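Table Flowers in Shared Student Rooms: Project Report, 25th January

The claim we set out to test came from a leaflet by Erkley, a homeware shop, which says that one vase of artificial flowers "lifts" a study room. I doubted it in September and I mostly still doubt it. We sent a short form to 99 students in the Mirkex building and got 11 back, so nobody should lean on these results very hard.

For the trial table we kept to pink artificial carnations, a tall clear glass vase with a crackled surface and a mint-green cloth with a white grid. The textured glass was my group's choice. I argued that a pattern on the glass and another on the cloth would compete, and I was outvoted.
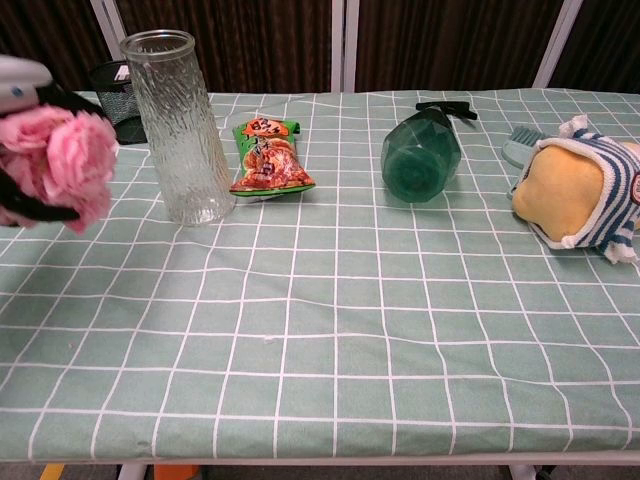 One reader of our first draft replied that the vase was a side issue, and that a plain cloth would have told us far more about whether people notice flowers at all. We accept this. Changing the cloth would have meant a second trial, though, and we had no time for one.

Of the 11 forms, four mentioned the flowers — two of those only to say they would gather dust. Three liked the green. The rest wrote about the heating.

I would not recommend that Mirkex buy flowers for every room on this evidence. A second trial with a plain cloth should come first, and a better return on the forms.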